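最終更新日：2018年7月1日

作業台のコツ　グリッパーとカメラを買い替える前に試すこと

卓上アームの手先を替えれば片付けがうまくなる、という話をよく見かけます。私はあまり信じていません。メーカーの紹介動画では、きれいな箱がきれいに並んだ台の上で、いつも同じ位置の同じ物がつかまれています。うちの作業台はそうなっていないし、たぶん皆さんの台もそうでしょう。

このページは、Skomskaの2本指とStosbyの柔らかい指を同じアームに付け替えながら試したときの覚え書きです。コントローラーはPlokance、カメラはTomićの小型のものを使いました。どれも自分で買ったもので、誰かに頼まれて書いているわけではありません。工具の型番や配線図は別の機会にして、台の上の段取りの話だけをします。

つかませる物は、まず台所のおもちゃから

ネジや電池で試したくなる気持ちはわかりますが、最初はままごとの道具をすすめます。ケチャップの容器、いちご、バナナ、お皿、お椀、コップ。形がばらばらで、落としても割れにくく、どこの家でも似たものが手に入ります。箱の角をつまむのが得意な指でも、丸い胴に細い口のついた容器となると急に頼りなくなります。

カタログには「多様な形状に対応」と書いてあります。この「多様」がくせもので、Skomskaの説明書の図を見ると、載っているのは四角い物と円筒だけでした。いちごは載っていません。小さくて先がすぼまった物は、指の先端で押し出してしまうことが多いです。つまむ向きを90度変えるだけでずいぶん違うので、指を替えるのはそれを試してからでも遅くありません。

重さの問題もあります。おもちゃは軽いので、つかめたからといって中身の入った本物の容器がつかめるとは限りません。逆に、軽すぎて指が触れただけで逃げることもあります。軽い物で失敗するのは握力のせいではないのに、「もっと強い指を」という宣伝につい乗せられます。私も一度乗りました。

ケーブルは先に片付ける

手先の比較を始める前に、必ずケーブルの取り回しを決めてください。アームを手で動かして、届く範囲の端から端まで一周させます。そのあいだにケーブルが皿の上を通ったり、容器の首に引っかかったりするようなら、そこで止めて直します。

ケーブルの輪が大きすぎると物をなぎ倒し、小さすぎると手首が回りきりません。ちょうどいい長さというものは説明書に書いてありません。Stosbyの付属品は私の台には長すぎました。余った分を手首の近くでまとめると、今度はカメラの前に垂れてきます。関節の根元のほうで面ファスナーを使って留めるのがいまのところ一番ましですが、これも姿勢によっては突っ張ります。結束バンドは締めたら切るしかないので、試しているあいだは使わないほうがいいです。
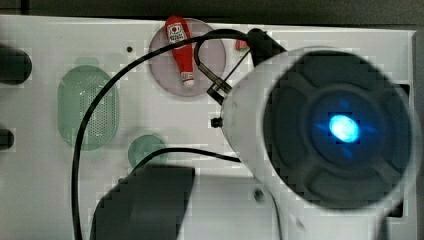

カメラについては、宣伝文句をもう少し割り引いて読んだほうがいいと思います。画素数が多いとか、暗くても写るとか、そういう数字は物が画面に入っていて初めて役に立つものです。手首に付けたカメラは、近くの部品が大きくぼやけて写り込み、かんじんの皿が端に追いやられることがあります。レンズを良くしても、前に物があれば見えません。

買い替える前に、取り付け角度を変えてみてください。厚紙を折って台座の下にはさむだけでも見え方は変わります。厚紙は湿気でへたるので、角度が決まったら樹脂の板か薄い木片に替えます。ねじは一度に締めきらず、2か所を交互に少しずつ。片側だけ先に締めると、せっかく合わせた角度がずれます。

半透明の皿と、丸い穴

比較のときに外さないでほしいのが、淡い色で半透明の食器です。白い台に薄い緑や薄い桃色の皿を置くと、人の目には見えていても、カメラには縁がどこだかわからないことがあります。私はTomićのカメラで、赤いケチャップならすぐ見つかるのに、その下の皿を見失うという失敗を何度も見ました。原因はカメラの性能よりも、照明と台の色の組み合わせにあったと思っています。

試す順番はこうです。

・部屋の灯りだけでやる
・窓のカーテンを閉めてもう一度やる
・皿の下に濃い色の布を敷いてやる
・布を外し、灯りの位置を横にずらしてやる

布を敷いて急に成績が上がるなら、新しいカメラを買う前に布を買ってください。ただし毛足の長い布は指に引っかかります。たるみも禁物です。ランチョンマットの、薄くて腰のあるものが扱いやすかったです。

台に穴が開いている場合は、その黒い点を小物と取り違えることもあります。白いテープでふさげば済むことが多いのですが、テープが光るとまた別のものに見えたりします。つや消しを選びます。配線を通す穴をふさぐなら、ふさいだ場所をメモしておいてください。11月にこれを忘れて、半日、通るはずの線が通らないと悩みました。

指の比べ方

さて、本題の指です。動画を見て決めるのはやめて、同じ物を同じ向きに置き、手先だけを替えて比べます。私はケチャップの容器を皿に寝かせた状態から、28回ずつやりました。Skomskaの2本指で持ち上げられたのは14回、Stosbyの柔らかい指は12回です。

この差をどう読むか。私は差がないと読みます。持ち上げられなかった分の多くは、指が閉じる前に手首の位置がずれていました。指を替えても位置合わせは良くならないので、当たり前といえば当たり前です。Stosbyの箱には、つかみにくい物ほど違いがわかるという意味のことが書いてありました。違いは私にはわかりませんでした。

柔らかい指が悪いと言いたいわけではありません。薄いお椀の縁をはさむときは、たしかに音が静かで、滑りも少なく感じます。ただ、油や粉がつくとすぐに滑るようになり、拭く手間が増えます。中性洗剤を薄めた布で拭いてから乾拭き、というのをこまめにやらないと、比較の後半だけ成績が悪くなります。アルコールは素材によって白く曇るので、目立たない場所で試してからにしてください。

硬い指のほうには、先端に滑り止めを貼るという安上がりな手があります。家具の脚に貼る薄いゴムシートを、指の幅より少し細く切って貼るだけです。幅いっぱいに貼ると角からめくれます。厚いものだと指が閉じきらず、小さい物が隙間から抜けます。いちごで試すとよくわかります。
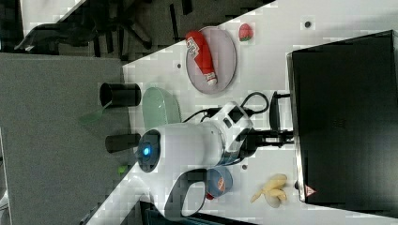 置き場所も条件のうちです。台の真ん中ばかりで試すと、どんな手先でもそれなりに見えます。端に近いところ、モニターのそば、アームの付け根の足元など、普段つい物が転がっていく場所にも置いてみてください。腕を縮めないと届かない近場は、遠い場所より難しいことがあります。宣伝で「届く距離」が強調されるときは、近いほうの限界がどこなのかも確かめたいところです。

コップやお椀は、立てた状態と横にした状態の両方でやります。横にすると転がるので、台の縁の外に落ちることもあります。落ちて困る床なら、カーペットの端切れを敷いておくと拾うのも楽です。転がる先に配線を置かないこと。

モニターの位置にも気をつけてください。画面が見やすいからと台のすぐ横に寄せると、手先がぶつかります。私は背面を一度こすりました。可動範囲の設定で避けられるとPlokanceの説明書にはありますが、その設定は手先の長さを正しく入れていることが前提です。手先を付け替えたら長さも入れ直す。これを忘れると、避けているつもりで当たります。

コントローラーの「自動調整」は切ってから

Plokanceには、動かすたびに力加減を調整する機能があります。便利そうですが、比較のあいだは切ってください。前の指で覚えた加減のまま次の指を動かすことになり、どちらを試しているのかわからなくなります。説明書では入れたままにするよう勧めていますが、比べる作業は想定していないようです。

切り方は機種ごとに違うので省きます。切ったあと、電源を入れ直しても切れたままかどうかは確認してください。私のものは戻っていました。

速度も固定します。遅いほうが成績は良くなりますが、遅い速度で比べて良かった手先が、普段の速度でも良いとは言えません。普段使う速度でやって、それで駄目なら駄目と書いておきます。

記録は雑でいいから、その場で

ノートでも裏紙でもかまいません。日付、手先、置いた物、置いた場所、持てたかどうか。これだけ書きます。落とした理由を書きたくなりますが、後から見ると理由の欄はほとんど当てになりませんでした。「滑った」と書いたものを録画で見直すと、最初から触れていなかったりします。

録画は上からと手首からの両方があると助かります。手首のカメラだけだと、つかむ直前に物が隠れてしまって肝心なところが見えません。上からのカメラは古いもので足ります。棚板にクランプで留めるときは、クランプの口に布をはさみます。

それでも買い替えるなら

指の交換部品が単品で買えるかどうかを先に見てください。Skomskaは先端だけ売っていますが、Stosbyは手先ごとの交換でした。柔らかい素材は減ります。減る部品が単品で買えないものは、値引きされていても高くつきます。

取り付けの穴の位置も店の「互換」の表示だけでは決められません。私が買った変換板は、穴は合ってもねじの頭が出っ張って手首が回りきりませんでした。皿ねじに替えてなんとか収めましたが、板が薄いと沈めきれません。買う前に、手首のまわりの余裕を定規で測っておくといいです。

Tomićの新しいカメラは、まだ試していません。試したらここに書き足します。それまでは布とテープと厚紙で様子を見ます。

お問い合わせ｜© 2018 作業台のコツ｜ページの先頭へ戻る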